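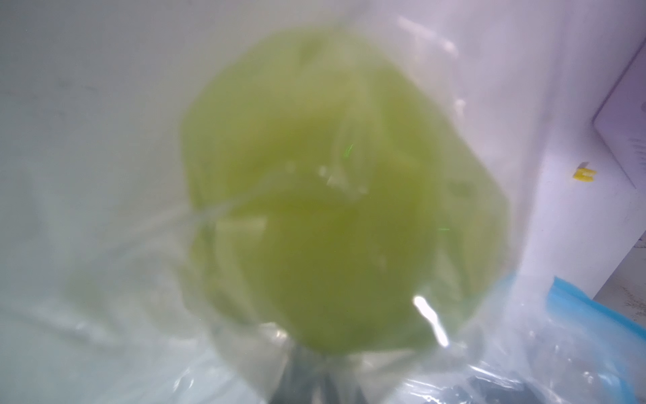

Fig. 2: Wrist camera view, green fruit in a clear plastic bag

Fault 2404: grip lost on bagged goods

Sooner or later most owners of a Rillgate arm meet this one, so please don't be disheartened. Clear film creases and catches the light, and the wrist camera can take a bright reflection for the edge of the fruit. The fingers then close on loose plastic and the bag slips.

1. Press the red stop button and wait until the arm is quite still.
2. Support the bag from underneath with one hand, then choose Open Fingers on the panel.
3. Smooth the film gently over the fruit and turn down any lamp shining straight at it.
4. Set the grip force to 20 and choose Try Again.

CAUTION: Never reach between the fingers while the arm is live — even when it seems to have gone to sleep.

Note: If the fault comes back after 2 tries, leave the arm switched off and ring the Warnard service desk.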